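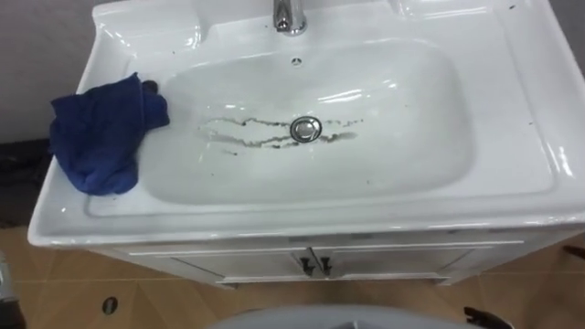 Where Does the Water Go?
A guide for young readers from the Grulbridge Water Education Office

Every time you wash your hands or brush your teeth, water runs into the sink, slips through the drain and disappears. It has a long trip ahead of it. This guide follows the water from your bathroom to the river Lis, which flows past the town of Grulbridge.

Words to know

Wastewater: water that has been used in a home, school or business.
Sewer: a large pipe, usually under a street, that carries wastewater away.
Bacteria: living things too small to see without a microscope. Some make people sick. Others are very helpful.

Step 1: Down the drain

Water always moves downhill if nothing stops it. Engineers call this force of nature gravity, and the pipes in a building are tilted slightly so that gravity can do the work.

Under most sinks there is a bend in the pipe called a trap. A little water stays in the bend after the rest has gone. It blocks the pipe like a cork and keeps bad smells from rising into the room. If a sink is not used for a very long time, the water in the trap can dry up. Running the faucet for a short while fills it again.

Many bathroom sinks also have a small hole near the top of the bowl. This is the overflow. When the plug is closed and the faucet is left on, the rising water reaches the hole and drains away through it. An overflow can only carry so much water, so the faucet must still be turned off. 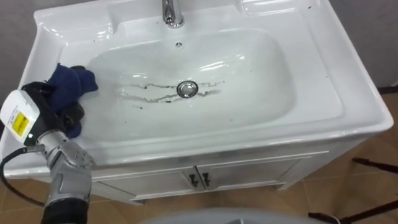
One reader in Jaston wrote to ask whether the water from the overflow goes to a different place from the water that goes down the drain. The same reader wondered if rainwater from the street joins it too.

The answer to the first question is no. Inside or behind the bowl, the overflow leads to the same drainpipe. The answer to the second question depends on the town. In Grulbridge, rainwater has its own pipes. In Jaston, which has older sewers, rain and wastewater travel together.

Step 2: Under the street

The pipe from each building joins a sewer. Small sewers join larger ones, much as streams join a river. The largest sewer in Grulbridge is wide enough for an adult to stand up in, but only trained workers with safety equipment may enter it.

In low parts of town, gravity is not enough. Pumping stations lift the water to a higher pipe so that it can begin to flow downhill again. Grulbridge has 12 of these stations.

Step 3: The treatment plant

All of the sewers in Grulbridge lead to the Nondel Treatment Plant. The first thing the water meets there is a set of metal screens. These catch sticks, rags and other objects that should never have been put down a drain.

Next, the water rests in wide, deep tanks. Sand and heavier bits sink to the bottom, while grease and oil float to the top. Machines scrape both away.

After that, the helpful bacteria go to work. They feed on the waste that is still mixed into the water. Air is bubbled through the tanks, as these bacteria need oxygen in the same way that you do.

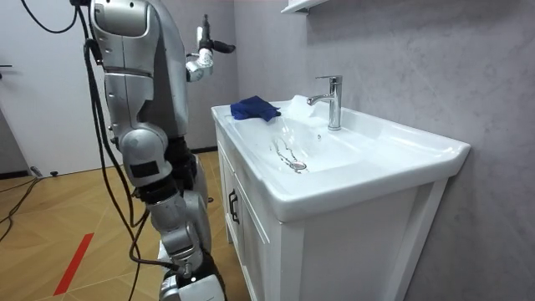 The water then moves to a second group of resting tanks, where the bacteria clump together and settle. Some are sent back to the start to be used again. The cleaned water is tested before it leaves the plant.

Step 4: Back to the river

A pipe 558 yards long carries the cleaned water from Nondel to the Lis. It is clean enough for fish and water plants, but it is not drinking water. Water for drinking must be treated again at a different kind of plant.

What you can do

Put only water, soap and toothpaste down the bathroom sink.
Throw wipes, cotton swabs and dental floss in the trash.
Ask an adult to scrape cooking fat into a container once it has cooled.
Turn off the faucet while you brush.

Visiting the plant

School groups of at least 10 students may tour the Nondel Treatment Plant in June. Teachers should write to the Education Office to reserve a place.

Page last reviewed: November 23, 2020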